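Prindance Under-Sink Water Filter
Set-Up Guide, Section 4: Fitting the Cartridge and First Flush

By Kozłowski Technical Documentation

4.1 Before you start

This section covers the single-cartridge model with the 445 mm housing. It assumes that the wall bracket is already in place (Section 3) and that the cold supply line has been cut and fitted with the tee valve. If your kitchen has a pull-out spray faucet, read 4.5 first.

You will need a towel, a bucket, the housing wrench from the parts bag, and a 2 mm hex key. Do not use pipe pliers on the housing. They mark the collar and can crack it.

CAUTION: The unit is for cold water only. Supply water above 40 °C will deform the cartridge seal.

4.2 Fitting the cartridge

1. Close the cold supply stop valve under the sink.
2. Open the faucet on the cold side to release pressure. Leave it open.
3. Put the bucket under the housing. Turn the housing counterclockwise with the wrench and lower it by hand.
4. Take the large O-ring out of its groove. Wipe the groove with a clean, damp cloth.
5. Coat the O-ring with the silicone grease supplied. Press it back into the groove with one finger all the way round.
6. Remove the plastic wrap and both end caps from the cartridge. Stand the cartridge in the housing with the blue end up.
7. Raise the housing to the head and turn it clockwise by hand until it stops. Use the wrench for a final quarter turn only.

NOTE: Petroleum jelly is not a substitute for silicone grease. It swells the O-ring, and the housing will be hard to open at the next change.

4.3 First flush

1. Close the faucet. Open the stop valve a quarter turn and wait for the housing to fill.
2. Check the collar and both push-fit connections with a dry paper towel. If a connection weeps, close the valve, push the tube fully home and try again.
3. Open the stop valve fully.
4. Open the faucet on cold and let the water run for 2 minutes. Gray or black water at this stage is carbon dust from the new cartridge.
5. Close the faucet, wait five minutes, then flush again until the water is clear. Do not drink the flush water.
6. Press the red button on the bracket until the service indicator shows green.

Cloudy white water that clears from the bottom of a glass upward is trapped air. It may continue for several days.

4.4 Normal use

Filtered water is delivered through the cold side of the existing faucet. It can be used for drinking, cooking and rinsing kitchenware.

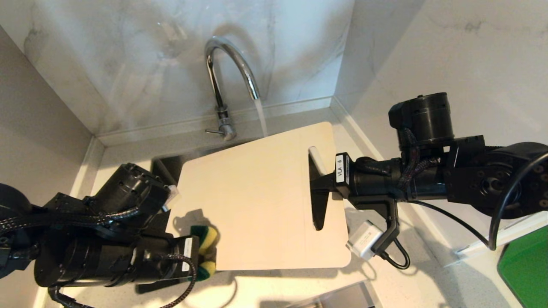
HORNHAM, Feb 10, 2026. Revised text for 4.4 and 4.5. Replaces the November printing.

Flow at the faucet will be slightly lower than before the filter was fitted. A sudden drop usually means a kinked tube. A slow drop over weeks means the cartridge is nearing the end of its life.

If the faucet has not been used for two days or more, run the cold side for 30 seconds before drinking.

4.5 Pull-out spray faucets

1. Extend the hose fully and check that the counterweight clears the housing.
2. If it does not, loosen the bracket screw with the hex key and slide the bracket toward the cabinet wall.
3. Tighten the screw and extend the hose again.

CAUTION: A counterweight that strikes the housing can loosen the collar. Damage of this kind is not covered by the warranty.

Replacement cartridges and O-rings are supplied by Flukidier. Quote the part code on the underside of the head. Continue to Section 5, Changing the Cartridge.

Contact Prindance Support | © 2026 Prindance | Back to top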